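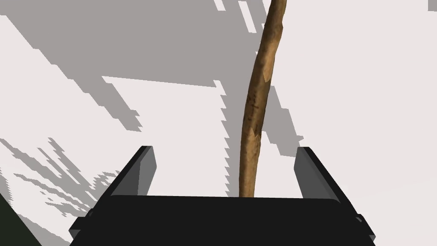

Picking Up After the Robot: Automation and Yard Work at Plorora
Project report by Catalina Henríquez and Ju-won Tak
Advisor: Soon-im Seok
Submitted 19/10/2022

1. Why we chose this site

Plorora maintains the grounds of apartment complexes. Last year it decided to train robot arms to pick up sticks and put away household items, and it hired a vendor, Vokus, to build a simulator for the job. The company told its 22 ground workers that the machines would "take the bending out of the day." We wanted to know if that was true, and what the people who used to bend are doing now.

We spent seven visits at the Seol depot, talked to workers on both shifts, and read the run logs from May. We were not allowed to see the contract.

2. What the work looks like now

Most of the robot's practice happens on a screen. A worker sits at a desk, steers a simulated gripper toward an object, and marks each run as good or bad. Tanner Petrenko raked and hauled for the company before he was moved to this desk. He gets 30 minutes of training on each new task. When we asked what he thought of the change, he said his back was better and his eyes were worse.

A run starts with the gripper open, and the worker has to line it up before closing. A lot of the time goes into this step. Petrenko said that a stick on real ground takes him a second and no thought.
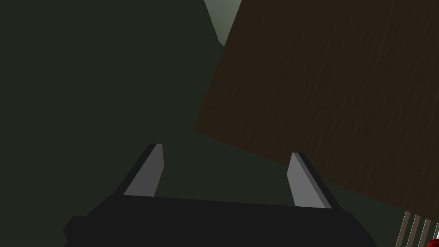

Figure 2. Simulator view with the gripper open and empty, a brown wood-grain panel at upper right.

3. What the logs say

The May logs list 517 runs. Vokus reports them as completed tasks. We think this is generous. A run counts as completed when the worker ends it, even if the object was dropped, and nearly 30 percent carry a "bad" mark from the same worker who ended them. Nothing in the weekly summary to management shows those marks. Hae-won Ha, the shift lead, told us she had asked for them to be added and was still waiting.

We also could not find any record of how a simulated run compares with the same job outdoors. The surfaces in the simulator are flat and plain. The depot yard has gravel, wet leaves and a slope.

4. What changed for the workers

Pay stayed the same for the people moved to desks, but they lost the outdoor allowance, so their checks got smaller. The crew still outside covers the same grounds with fewer hands. Two workers told us they bend more than before. Ha said the schedule was drawn up as if the robots were already working.

5. Limits of this report

We talked only to workers who were willing to talk, and we saw one depot. Our request to interview someone at Vokus was turned down. We don't claim the system can't work. We found no evidence at Seol that it does yet, and the staffing plan should not have been changed before there was some.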